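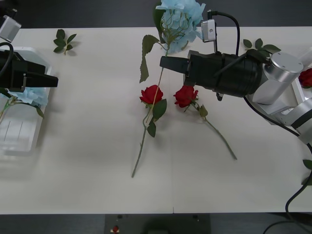

Waterproof golf jackets and trousers lose their surface treatment long before the membrane underneath fails. The sign is a fabric that darkens and clings in the rain instead of shedding drops. Most garments in this state can be recovered at home with a proper wash, a thorough rinse and a coat of spray-on reproofer. Start by emptying every pocket, including the small one on the sleeve, and lay the garment flat for inspection. A white tabletop like the one in the photo is a good surface for this, as grit, grass seed and loose thread all show up against it. Artificial flowers and other table decorations should be moved well away before any spray is opened.

## Before washing

Brush dried mud off the hems and cuffs with a soft nail brush. Do not use a wire brush, even on trouser bottoms. Close the main zip, open the pocket zips and loosen any drawcords. Velcro tabs should be fastened, or they will scratch the face fabric in the drum.

Check the inside seams. Tape that has lifted for a short length can be pressed back under a dry cloth with an iron on its lowest setting, provided the care label allows ironing. Tape that has gone brittle or flaky can't be saved this way.

## Washing

Pull out the detergent drawer and scrub it. Residue from ordinary powder and fabric softener is the usual cause of poor results, and it sits in the corners of the softener compartment where a rinse cycle doesn't reach. Run the machine empty once on a hot cycle if softener is used regularly in the house.

- Use a liquid soap intended for waterproof clothing.
- Wash no more than 2 garments at a time.
- Follow the temperature on the label, with a slow spin.
- Add a second rinse.

Nasrin Arabzadeh asked whether plain soap flakes will do. They will clean the fabric, but they need more rinsing, and in hard-water districts they tend to leave a film.
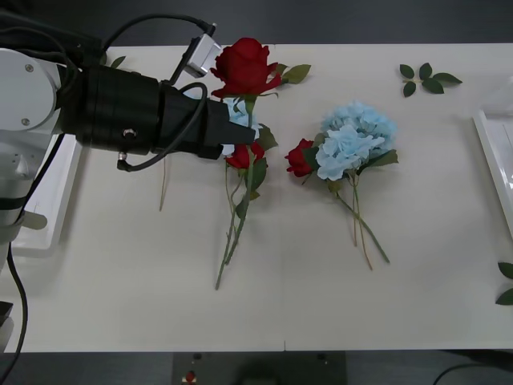 The film can be checked for without special equipment. Drip a little clean water on the shoulder of the rinsed and dried garment and watch for froth when it is rubbed with a fingertip. Any froth at all means another rinse.

## Reproofing

Spray-on treatment suits lined garments better than the wash-in kind, which coats the lining as well. Hang the jacket outdoors or in an open garage, on a wide plastic hanger. Most sprays go on damp fabric -- read the bottle, though, because a few are meant for dry.

1. Shake the bottle and hold it a hand's length from the fabric.
2. Work downwards from the collar in overlapping passes.
3. Give the shoulders, forearms and seat a second coat.
4. Wait 5 minutes, then wipe off any milky drops with a damp cloth.

A jacket takes around 200 ml in total. Trousers take rather less. Keep the spray off zips with a rubberised finish, and off the grip patches found inside some waistbands.

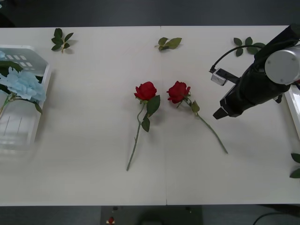 *Two artificial red roses on a white table.*

## Drying and heat

Many treatments need warmth to bond. If the label permits tumble drying, use a low setting once the garment is nearly dry. Without a tumble dryer, an airing cupboard overnight gives a reasonable result. Radiators heat unevenly and can mark the fabric along the fins.

## Storage

Hang waterproofs loosely. A jacket left rolled in the side pocket of a golf bag from one round to the next will crease along the same lines each time, and the treatment wears through there first. For a long winter lay-up, take everything out of the bag in January and air it, hats and rain mitts included.

Rain mitts can go through the same wash but should be dried inside out, then turned and sprayed on the back only. Leave the palms untreated.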